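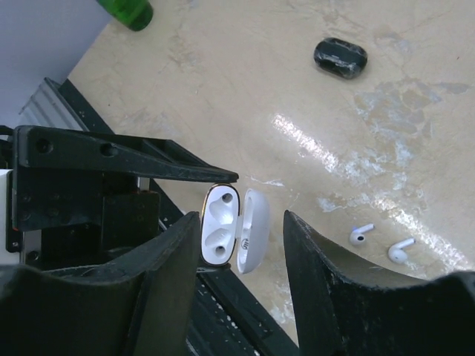 Category: Personal audio

A charging case is a small container that stores and recharges wireless earbuds. Most have a hinged lid and 2 shaped cavities. 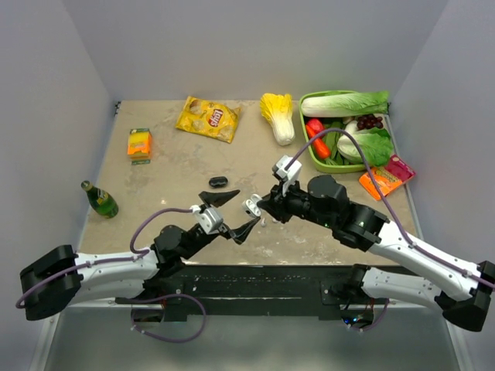

The case holds its own battery, often rated near 400 mAh, and is refilled by cable or pad.

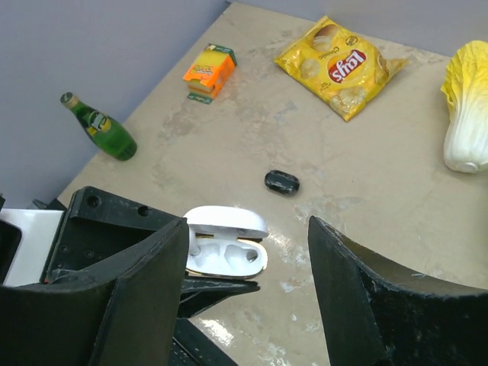 Care

Contacts should be wiped with a dry cloth.

Comments
Leobardo Mendoza: Does a full case lose charge in a drawer?
Emiliano Tapia: Slowly, yes.

Related
Hearing aid
Button cell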